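Creams, Sunscreen and Your Laundry: Home Tips From Our Bathroom Shelf

Posted in: Around the House / Bathroom and Laundry / Tip sheet 3783

By Intan Sitompul

Every year in January I empty the bathroom shelf, and every year I find the same two problems. The first one is jars which I opened and forgot. The second one is the washing basket, where the things from the jars have gone: on collars, on pillowcases, on the good towels. I collected these tips over a long time, mostly by making the mistake first. My English teacher in Hikmont used to say that a list is better than a speech, but I could not make everything into a list, so please excuse the length.

Before you open a jar

Write the month of opening on the bottom with a permanent marker. Many packages have a small drawing of an open jar with a number and the letter M, and this tells you how many months the product is meant to be good after opening. It helps you only if you know when you opened it. On a shiny jar the marker rubs off, so I put a piece of paper tape first and write on the tape.

Wash and dry your hands, then take the cream with a small spatula or with the handle end of a clean teaspoon. A tube or a pump is easier, because less air and fewer fingers come inside. If you must use your fingers, take all that you need at one time and do not go back. Put the lid on before you begin to rub the cream in, not after. I have lost more than one lid behind the sink.
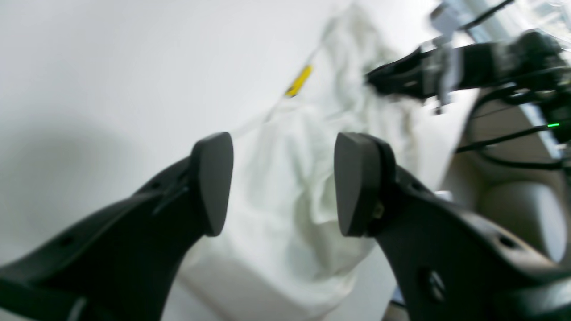
Two black fingers, with a gap left between the tips.

Where to keep things

The window sill is the worst place. Sun and heat make oils smell old, and sunscreen suffers also. The edge of the bathtub is nearly as bad because of the steam. A drawer in the bedroom is better for most products. We keep only soap, toothpaste and the cream of the day near the sink.

The refrigerator is not necessary for the usual creams. Some of them become thick and separate in the cold. If the label says to keep it cool, then of course follow the label, and choose a shelf in the middle, away from the back wall where things freeze. Keep it in a closed box, away from the food and where small children do not reach.

Throw away a product if the smell has changed, if the color is different, or if water stands on top and does not mix in again. (With some mineral sunscreens it is normal that they need shaking. Read the bottle.) Do not pour old cream into the drain. Scrape it into the trash on a piece of paper, then wipe the jar, and only after this wash it for recycling.

Foundation on a collar

Most liquid foundation has oil in it, and water alone will push it deeper. Take off the extra with the dull side of a butter knife. Put one drop of clear dish soap on the mark, work it in with your finger from the outside to the middle, and leave it for 10 minutes. Rinse from the back side of the fabric with cool water. We use Mornus, the clear one without color, but any plain dish soap does the same work.

Look at the mark before the shirt goes in the dryer. If you still see a shadow, do the soap again. The heat of the dryer can set what is left, and afterwards it is a much longer job.

Yellow marks from sunscreen

This one surprised me very much. Some sunscreens contain a filter called avobenzone, and when it meets iron in the washing water it can make a stain of orange or yellow color. It looks like rust and it must be treated more like rust. Chlorine bleach makes it worse, so please leave the bleach in the cabinet.

What I do with white cotton:

- rub dish soap on the place while the shirt is dry, to take the oil
- rinse it well
- put lemon juice or a little citric acid dissolved in water on the mark, and leave it for an hour
- rinse again and wash with the usual detergent in the warmest water which the label permits
- dry it on the line

On colored fabric try the lemon first inside a seam. Do not use it on silk or wool. And never use an acid such as lemon or vinegar together with chlorine bleach, because the gas is dangerous.

If your water has much iron, the best help is to let the sunscreen dry on the skin before you get dressed. I give it the time of making coffee. My husband gives it no time, and you can find his shirts easily. 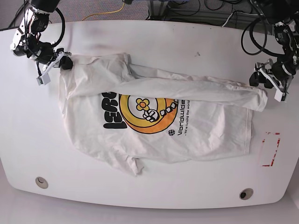

Alun Rowlands wrote to me that he does not wait for the stain at all: he rinses the neck of every summer shirt in cool soapy water the same evening, hangs it over the shower bar, and washes it with the rest when the machine is full. He changed to a zinc sunscreen called Ngau, and he says the orange marks stopped but he got white ones on dark clothes. For those he lets the mark dry, brushes it with a soft brush, and only then uses soap. I tried this on a navy blue blouse and it came out well, although I needed to repeat it.

Acne cream and the bleached towel

Benzoyl peroxide takes the color out of fabric. There is no washing tip for it, because it is not a stain, the dye is gone. You can only prevent it. Buy white towels and white pillowcases for the person who uses it, and keep them separate. Wash the hands after applying, also between the fingers. Remember the neck of the pajamas and the cord of the hood on a sweatshirt.

If a colored towel is already spotted, it can have a second life as a hair dye towel or for the dog.

Face cloths and oily towels

A face cloth should dry completely between uses. Hang it open, not folded over the faucet. I have a small stack, and I take a new one each day, which is less work than it sounds because they are so small in the wash.

Cloths with a lot of body oil need more care. Fabric with oil still in it can become hot in the dryer, and later in a pile, and it can even begin to burn. Wash these cloths with plenty of detergent and hot water, and if they still smell of oil, wash them again. Dry them on the line. Do not leave them warm in a heap.

Leave out fabric softener for face cloths and towels. It covers the fibers and they take less water. It also leaves perfume, and some skins do not like it.

Pillowcases and night cream

Put the night cream on well before bed, so it has time to go in. For the pillowcase, dish soap on the greasy area and then the normal wash is enough in most cases. If an old pillowcase feels heavy or a little waxy when it is clean, soak it overnight in warm water with oxygen bleach, if the label allows it. I use 2 spoons to a bucket. Oxygen bleach is also not for silk or wool.

When you take a thin case or a sheet from the machine, shake it by the short side and spread it on a table to look it over. A greasy mark hides very well inside the wrinkles, and on a flat surface near a window you find it quickly.

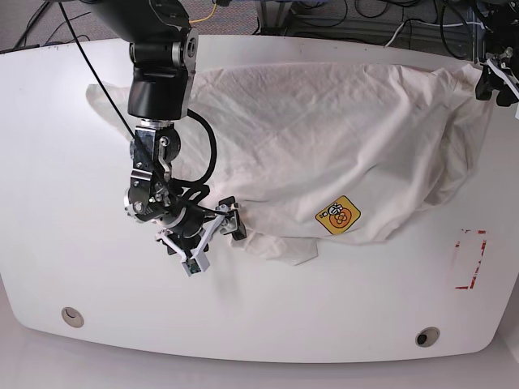
Thin off-white cloth on a white table, with the wrinkles still in it.

Lipstick and mascara

For lipstick, put the fabric with the mark down on a paper towel and dab the back with a bit of rubbing alcohol. Move to a clean part of the paper often. Test it first in a hidden place, and do not use it on acetate. Open the window, and keep away from flames. When no more color comes to the paper, use dish soap and rinse.

Mascara is easier than people believe. The washable type goes with soap. For the waterproof type, an eye makeup remover first, then soap to take away the remover. Do not forget the second step, or you exchange a black stain for an oily one.

Brushes and sponges

Wash makeup brushes with mild shampoo and lukewarm water, with the hair pointing down so that water does not enter the metal part and soften the glue. Press them in a towel, give them their shape again, and lay them flat with the hair over the edge of the counter. I have 9 and they fit on one hand towel. A sponge must dry in open air, never in its plastic box. When it stays stained or begins to crumble, buy a new one.

I wanted to write also about nail polish on carpet, but I have not found a method which I trust, so it must wait.

Comments

Marit: The lemon worked on my white linen shirt, but I needed two rounds. Before I was using bleach and I think I made everything orange by my own hand.

DeeDee_in_the_valley: Can I use the clear Bomer laundry bar in place of dish soap for foundation? That's what we have under the sink.

Intan Sitompul: Yes, wet the bar a little and rub it directly. Let it stand the same time.

Alun Rowlands: One addition to my method. Don't brush the white marks over the bathroom rug. Do it outside.

oldtowels: My son's whole set of green towels is now green and peach. Wish I had read this in September.

Related tips

How to Clean a Cloudy Shower Door
Five Uses for a Worn Pillowcase
Why Your Towels Smell After One Day
Storing Perfume in a Warm Apartment
Hard Water and White Laundry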